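Ticket : Lotura, écart entre bras gauche et bras droit sur la tâche tissu
Ouvert par : Gaurav Nautiyal
Statut : en cours

Salut ! Je reprends le fil parce que j'ai enfin un truc à raconter. Rappel du souci : avec la politique entraînée sur les démos Kisutent, le bras gauche réussit 18 essais sur 30 et le droit plafonne à 4. Même checkpoint, mêmes tissus, mêmes plateaux (oui, j'ai vérifié deux fois).

J'ai d'abord soupçonné la calibration du poignet droit. Refaite, aucun changement. Ensuite j'ai rejoué les épisodes un par un, et là ça devient intéressant !
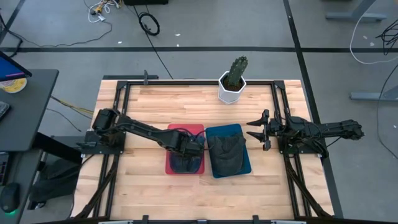
Pince gauche sur le tissu du plateau rouge, pince droite ouverte côté plateau bleu.

Mon hypothèse : on normalise les actions des deux bras avec les mêmes statistiques, calculées en janvier, quand presque toutes les démos étaient faites à gauche. Du coup les amplitudes du bras droit sont écrasées. J'ai séparé les stats par bras et relancé trois entraînements (graines différentes) sur Prajapati, ça tourne encore.

Si quelqu'un a gardé l'ancien fichier de normalisation, je suis preneur, je ne le retrouve plus sur Amness. Je poste les courbes ici dès que j'ai les trois.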